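Workshop Tips: Mug Picking From the Wrist Camera

Notes from the Plendus bench on training and testing a simulated pick 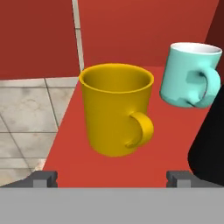 How many test runs does it take before a success rate means something?

Plan on 200 per condition for a mug task. At that size, two methods that differ by a few points still can't be told apart, and a write-up should say so. Twenty runs will tell you whether the code works and very little else.

The tips below come out of the Sachdeva runs, in which a policy was trained in simulation to pick a named mug from a tabletop holding two. The policy gets the wrist view and a short text command. It does not get object positions. Most of the advice applies to any small pick task with household objects.

Setting up the table

Randomize the mug positions first and the colors second. In our first version the target mug was always the nearer of the two, and the policy learned to ignore the command and go for the closest object. Overall success looked good. When we swapped the positions and left the command alone, it fell apart.

Draw each mug's position separately, then reject any layout where the handles overlap or a mug is too near the table edge to be gripped. Save the random seed with every layout. Without the seed, a failed run cannot be replayed, and failed runs are the ones you will want.

Let the handle angle vary over the full circle. A handle that always points the same way gives the policy a free cue for where to close the fingers.

Walls, floor and tabletop should come from a pool of textures. Keep a few textures out of training and use them only in testing. A tabletop and wall of nearly the same color make a useful hard case, as the far edge of the table gives little contrast.

Choosing a grip

For a tall mug with straight or slightly flared sides, a body grip is easier to learn than a rim grip. Set the approach so the fingers straddle the body and the handle falls outside the closing path. For a short, wide mug, check the diameter against the maximum opening of the gripper before collecting anything. We lost a full batch of demonstrations to a mug model that fit between the fingers with no clearance.

Rim grips work on both shapes but are sensitive to height error. If you use them, add small height noise to the demonstrations.

Collecting demonstrations

Use a scripted expert if you can write one. Ours plans in four stages: align, descend, close, lift. Add noise at the align stage and let the expert correct it. Clean demonstrations produce a policy that has never seen itself off course.

Throw out demonstrations in which the mug slides more than a finger width before the grip closes. They count as successes in the log, but they teach pushing.

After filtering we kept 212 demonstrations in the small set. This was enough to compare methods, though not enough for the held-out textures.

Balance the commands. Each mug should be the target in half of the set, and each should be the nearer one in half of those.

Scoring a run

Write the success rule down before the first test. Ours reads: the named mug is above the table by one mug height, is held for two seconds, and the other mug is still upright. The last clause matters. Without it, a policy that knocks over the neighbor on the way in gets full credit.

Log failures under separate headings:
Wrong mug
Right mug, missed grip
Right mug, dropped
Neighbor knocked over
Timeout

A single success rate hides the difference between a language problem and a grip problem, and the fixes have nothing in common.

What we measured

With positions and handle angles randomized, and the command given as text, the policy picked the named mug in 82 percent of 200 test runs on training textures. Wrong-mug errors were rare. Most of the loss was missed grips, chiefly where the handle pointed toward one of the fingers.

The Zamness variant adds a second input, a crop of the view centered on the target. It reduced missed grips and left wrong-mug errors where they were. We only ran it with one training seed, so treat the comparison as a lead to follow up.

On held-out textures both versions did worse. We have not separated the effect of the wall from the effect of the tabletop.

Small things that save time

Keep the fingers in view. Cropping them out gave a tidier input and worse alignment.

Render at the resolution you train at. Downsampling a large render smooths edges in a way the policy comes to rely on.

Fix the control rate early. Changing it later makes every earlier demonstration hard to use.

Turn shadows on. They cost render time but help with height, particularly during the descent.

Check the mug's collision shape. Some free models fill the handle loop with a solid block, which blocks any grip through the loop and shows nothing unusual in the render.

Watch ten failed runs at normal speed before changing the network. In September we spent a week on a larger image encoder when the fault was a gripper command arriving one step late.

Store the test layouts in a plain text file, one line per layout, and do not edit it once scoring has begun. If a layout is bad, mark it and report the count.

Page maintained by the Plendus bench, Tatville. Last updated Saturday, November 8, 2025.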